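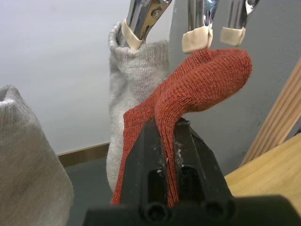

Home | Services | About Us | Drop-off Points | Contact

About Hernus Sock and Knitwear Care

Hernus washes, dries and pairs knitted goods for households, walking clubs and small shops in Flestham and Urthorpe. We began with socks, and socks are still most of the work. The workshop is on Chin Street in Flestham, with a drop-off counter in Urthorpe.

How items are handled

Each order is sorted by fiber and color before washing. Wool and wool blends are washed cold in mesh bags, at no more than 2 kg per bag. Cotton and synthetic knits go in a separate load. Dark and rust shades are kept apart from pale ones for the first two washes.

Drying is done on hanging clips, indoors, out of direct sun. We do not tumble dry. Metal clips hold well but can mark a soft knit, so the jaw tips are wrapped in tape. Bands are replaced when the edge lifts or the surface picks up lint. Socks are hung by the cuff – a clip on the toe can strain the knit – and are left for 16 hours before they are checked by hand. Thick heels often need longer.

Pairing and return

Pairs are matched by length, rib pattern and shade, then folded flat. Cuffs are not rolled. A single sock is kept for two months and returned with the customer's next order if its partner arrives. Small holes are noted on the order slip. Darning is available on request and is priced per hole.

Capacity

The drying room holds 300 items. Orders received by 10 a.m. are washed the same day when there is clip space. In September and October, when the walking clubs send in their winter stock, please allow extra time.

We do not accept leather, felted slippers or anything with a heating element.

Last updated: September

Contact us | © Hernus Sock and Knitwear Care, Flestham | Back to top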